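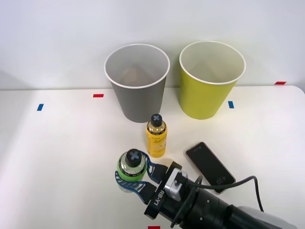
Minutes of the tasting table meeting, Jovodance studio kitchen, January

Present: Arlindo Trindade (chair), Tarcísio Peixoto (minutes), and two members of the Praltari group.

1. Drinks for the open evening
Arlindo reported that 42 guests have confirmed. It was discussed if we should serve the lemonade in the bottles or pour it. The small bottles are easy to carry, but many were left half full at the last evening. Decided: we pour into paper cups, and bottles are given only to the dancers.

2. Cups
The gray and the yellow-green paper cups are the same shape, so guests will know them by the color. Gray is for lemonade, yellow-green is for water. Tarcísio asked that we do not mix them on the table again. Vinska can deliver 30 more of each color. Agreed.

3. The white table
The tape strips, red and blue, stay on the tabletop until the evening is finished. Please do not remove them when you wipe the table. One member prefers only one color of tape. No decision was made on this.

4. Cost
The offer from Sison was 8 dollars higher than the offer from Vinska, delivery included. We stay with Vinska. Arlindo will send the order.

5. Other
The key of the kitchen cupboard is still missing. Tarcísio will ask at the reception.

Next meeting: February, same room, 6:30 p.m.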